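Chapter 2
Friction: Why Things Stick, Slide and Squeak

When I was ten, my grandmother sent me down the hall in wool socks to fetch her glasses. The hall had just been waxed. I took off at a run, tried to turn at the kitchen door, and went straight past it into the coat stand. I still think about that hallway when I teach this chapter, and I've taught it a lot!

What went wrong? My feet were pushing sideways on the floor, same as they would on a sidewalk, but the floor wasn't pushing back hard enough to turn me. That push from the floor is friction. We tend to grumble about it (stiff drawers, worn-out brake pads, blisters), and then we hit a patch of ice and want it back in a hurry.

In Chapter 1 we drew forces as arrows and let our blocks glide along on perfectly smooth tables. I hope you enjoyed that, because those tables are gone now. From here on our blocks will drag, stick and jerk, and you'll need one more arrow on nearly every sketch. It lies flat along the surface where two things touch, and it points against the sliding, or against the sliding that would happen if the two let go of each other. 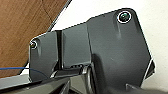 Two kinds to keep apart

Try shoving a full bookcase across a carpet. You lean on it, nothing. You lean harder, still nothing, and then all at once it lurches forward and you nearly fall on your face. While it stood still you were up against static friction, which grows to match your push until it reaches its limit. Once the bookcase got going you were dealing with kinetic friction, and that's usually a bit weaker. Hence the lurch.

A former student of mine, Elsie Ruawai, wrote in the margin of her lab book, "Static friction is only as big as it has to be." I've borrowed that line every September since. If you push with 100 newtons and the bookcase doesn't budge, static friction is 100 newtons. Push with 10 and it's 10. Please don't go straight to the formula for the limit, which is the mistake I mark most often on homework.

Before you read on

Find a hardcover book and a coin. Lay the coin on the cover and tilt the book slowly until the coin starts to slip. Stop there, and have a friend measure the angle with a protractor. Write it down and keep the paper handy, because we'll turn that angle into a number for friction in Section 2.1.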